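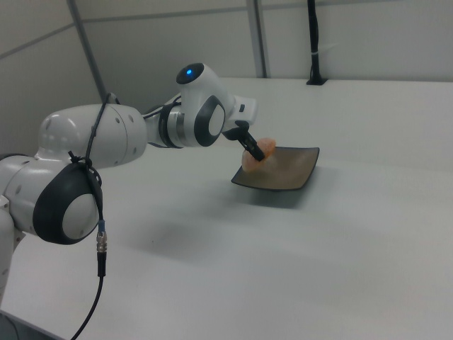
August 2026
By the Lai editorial desk

The training group at Drirnex teaches its robot arms by remote control. An operator moves a hand controller, the arm follows, and each attempt is recorded for later use. The group's lead operator spoke with us about the work on food handling.

"Soft items are where we spend most of our time," the operator said. "A rigid block forgives a poor grip. Food does not, and a person has to show the arm how much pressure is enough."

The current task, part of a project called Furken, concerns moving pieces of food between a square plate and the tabletop. The group has set a target of 2000 demonstrations and had accepted 325 by the end of July.

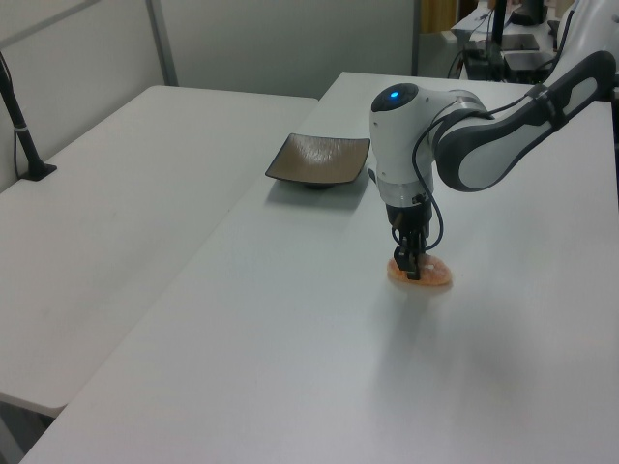 Flat pieces call for a different approach from thick ones, the operator explained. The fingers must come down almost to the table before they close — a step that new operators tend to rush. Each of them completes 30 practice runs before any recording is kept.

Asked whether guiding the arm by hand would be simpler, the operator was cautious. "We tried it. It is easier to learn, but your own arm is always in the way of the camera."

Sessions are limited to 10 attempts before a break. "Tired people make hesitant movements," the operator said, "and the model will copy those as well."

The group expects to move on to sliced bread next.

Last updated: August 10

Related items
Bondeo opens operator training course
Choosing a hand controller for remote work
Furken: notes on the first task set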